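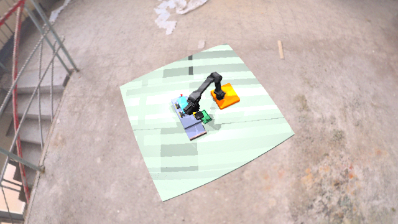
Kristýna Doležal wrote in to say that her kettle has stayed clean since November, that the gadget on her water pipe is the only thing that changed, and that this column should try one before sneering at it. Fair enough. I have now spent 90 dollars on a Gorkerex, a pair of magnets in a plastic shell that clips over the pipe where the water comes into the house, and I can report that it clips on very well.

What it does after that is another matter. The box says it "retrains" the minerals in hard water so they slide past your fixtures without sticking. I wanted to hear what somebody with wet hands thought of that, so I went to see Judit Vida, a plumber in Haltholm for 31 years. Haltholm has water that leaves a ring on a glass if you so much as look away. She has pulled more scale out of more water heaters than anyone I know of, and she keeps a coffee can of it on the shelf behind her desk.

I put the Gorkerex box in front of her. She read the back of it, then the side, then the back again.

"Retrains," she said. "Who trained it the first time?"

I told her a reader swore by it. Vida said she hears that a lot and doesn't argue. "People tell me it's working and I say good. They want me to fight them. I'm there to fix the shower. If they ask me straight out, I tell them I've opened up heaters in houses with magnets and houses without, and I couldn't tell you which was which by looking."

That isn't a study, I said. She agreed, a little crossly. "No, it's me with a flashlight. But I'm not the one charging money for it. Let the people charging the money do the study."

I had looked for one. The leaflet in the box mentions a trial, with no place, no date and no names. I called the number on the leaflet twice. The first time I got a recording about a holiday offer. The second time a polite man told me the trial was "in-house" and that he would see about sending it. I'm still waiting, and I notice the leaflet also promises softer towels.

So what about the clean kettle? I didn't want to call Kristýna Doležal a liar, and I don't think she is one. Vida's first question was whether she had also started wiping it out.

"That's the thing with anything you buy for the house," she said. "You spend the money and then you pay attention. You dry the faucet. You empty the kettle at night, which you never used to. A month goes by and the faucet's shiny. Well, sure it is, you dried it."

She had two other guesses. Haltholm gets its water from more than one well, and the mix changes with the season, so a kettle that furs up in August may do better in the winter with no help from anybody. And some people buy a new kettle along with the gadget and then forget to mention it. I wrote back to our reader to ask about that last one. She says the kettle is the old one, and that she empties it whenever she feels like it, thank you.

The other thing I wanted to talk about was the regular kind of softener, the tank with the salt in it, because I don't trust those salesmen much either. A rep from Piruva came to my door in the fall and dripped something from a little bottle into a glass of my tap water until it went cloudy. He shook his head as if he'd found a lump. His tank cost a lot more than 90 dollars.

Vida laughed at the drops. "That test is real, it shows hardness. You have hard water. Everybody on your street has hard water, he could have done it from the truck." She does install salt softeners, and I asked her, since she makes money on them, why I should believe her about those. She took this better than I expected.

"Because you can check," she said. "Buy a pack of test strips. Dip one before the tank and one after. If it doesn't change, call me and I'll come take the thing out. You can't do that with the magnet. I asked one of those reps what I should measure, and he said measure how happy the customer is."

To be fair to the magnet people, they do have an answer. They say their product leaves the minerals in the water and only changes how they behave, so of course a strip will read the same before and after. I find that answer very handy. It means the one cheap test a homeowner can do at the kitchen sink is ruled out in advance, and what's left is looking at your kettle and having a feeling about it.

Vida isn't sold on softeners for everyone. She thinks a single person in an apartment has no business owning one. The salt is heavy, the tank wants looking after, and some people don't care for the taste. Her own kitchen tap isn't on it. For kettles she uses plain white vinegar, half vinegar and half water, left to sit for an hour and rinsed twice. For shower heads she ties on a sandwich bag of the same stuff overnight. For the water heater she says to drain a few gallons off the bottom every year, and that almost none of her customers have ever done it.

"I had a lady at the Borbély apartments, 1,000 dollars in gadgets over the years, easy," she said. "Magnets, a thing with a wire wrapped around it, some kind of ball in the washing machine. I flushed her heater and it sounded like gravel coming out."

Did the lady give up the gadgets?

"She bought another one. She said I must have knocked something loose."

I asked whether I should send mine back. The Gorkerex comes with a 50 day guarantee, and I was well inside it. Vida turned the box around and pointed to the small type, where it says that full results may take up to three months.

I mailed mine back anyway, at my own expense, and I'll print it here if the refund comes. If the in-house trial turns up I'll print that too, all of it. Readers who have tested their water on both sides of one of these things, with numbers written down, are welcome to send them in. Please say whether the kettle is new.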